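Garment folding notes, Wostevthorpe workshop
December 12, 2020 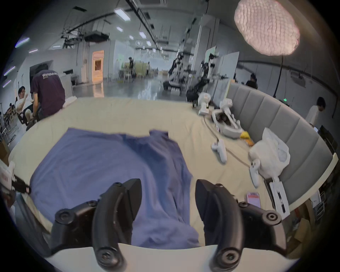
Blue cloth spread flat on the cream sheet, grey padded panel to the right.

Purpose of the day: settle the folding method for soft tops before the Skusesari packing list is fixed. The method we wrote in June was worked out on new stock, pressed and flat from the packet. Worn cotton does not behave like that and the sheet needs rewriting.

Surface. The cream sheet stays. We tried the bare top in the morning and the cloth slid every time the far edge was lifted. With the sheet on, the cloth holds where it is put, but the sheet itself creeps towards the near side over a run of ten or so folds. Pulled it back square twice. A second layer underneath might stop this. Not tested.

Cloth. The blue one is the awkward one of the batch. It takes diagonal creases through the middle and the edge furthest from the near side will not lie straight; it goes wavy where the fabric folds over. Smoothing by hand from the middle outwards takes out most of the diagonal creases. Smoothing from one side to the other only moves them along. The wavy edge needs to be pulled at both corners together, gently, then let go. Pulling one corner at a time makes it worse.

Weight on the kitchen scale: 149 g. Lighter than it feels.

Method as tried today:
1. Lay flat, neck away from you. Smooth from the middle.
2. Fold the left side in by a third, sleeve turned back on itself.
3. Same on the right. The two long edges should meet or overlap slightly. A gap gives a soft centre and the stack leans.
4. Fold the hem up to just short of the neck.
5. Fold once more. Target width 24 cm.

Step 2 is where most of the faults come from. If the sleeve is turned back after the side fold instead of with it, there is a lump at the shoulder which shows through all later layers. The June sheet has these in the wrong order. Corrected in pencil on the wall copy.

Width. Using the Stadaria board as a guide gives 24 cm without measuring, but the board has to come out before step 4 and on the blue cloth it drags the inner layer with it. Without the board the width wandered by a centimetre either way. For the Nyanda boxes a centimetre over is too much — the stack catches on the lid flap. A centimetre under does no harm. So: no board for worn cotton, and aim slightly narrow.

Stacks. Folded pieces were stacked with the last fold alternating left and right. Stacked all one way, the pile is visibly taller on the fold side by the fifth piece. A full box takes 40 pieces if they are pressed down at the halfway point with a flat hand. Without pressing the lid does not close. The June figure assumed new stock and should not be used for worn items.

Remaining for Skusesari: 320 pieces, which comes to eight boxes at the figure above. There are seven Nyanda boxes on the shelf. Need one more of the same size, not the deeper type, as the deeper type bows at the base when full.

Table. Keep the left half for folding and put small things on the right. Cables are to run well to the right of the cloth. A cable under the fabric leaves a ridge that looks like a crease and gets smoothed over several times before it is found (twice today). Bags go in the drawer once empty.

The grey panel is useful as a stop for the finished stack, but the padded channels let the bottom pieces push in further than the top ones, so the stack ends up out of square. Put a piece of stiff card against it first.

Light. After three o'clock the window side is too dim to judge creases on the blue. Pale items are easier late in the day, so do the dark and mid-coloured ones first.

To do:
— rewrite the folding sheet, steps 2 and 3
— second layer under the sheet, try on a short run
— order one Nyanda box, standard depth
— cut card for the panel, full height of the stack
— repeat the weight on the blue cloth after airing, the scale was reading 2 g with nothing on it when I put it away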